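Packaging and Shelf Life, Session 8
Flexible film: the noodle wrapper

Read the Grisley chapter before class. The quiz on it is worth 60 points and I have been told my quizzes are unfair, so read the footnotes too.

Last week we did rigid packs. A can has the decency to look the same all its life. Film does not, and a ramen wrapper is the usual victim: a thin printed skin around something lumpy, handled by everyone between the filling line and your cupboard.

Terms to know: crease, seal, headspace, gloss, serving suggestion. The last one is a legal idea as much as a culinary one. The noodles on the front are always having a better day than the noodles inside.
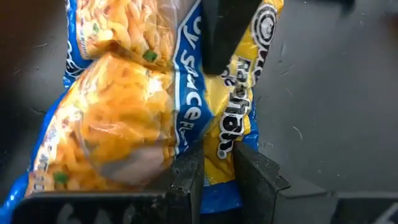 Rasa Rimkutė objected at this point last year that a creased pack is still a sound pack, and that shoppers who dig to the back of the shelf for a smooth one are paying for the artwork. She wanted to know why we grade creases at all if the seal holds.

Fair. We grade them since creases can turn into pinholes, and because glare on wrinkled film makes small print hard to read - allergens included. Whether the Doster scale does this well is a matter for your essay.

For Thursday: bring one wrapper from home, empty, please. Mark every fold that crosses text. Then write 600 words on whether the pack would still do its job on a shelf. Spelling counts. Soup stains do not, within reason.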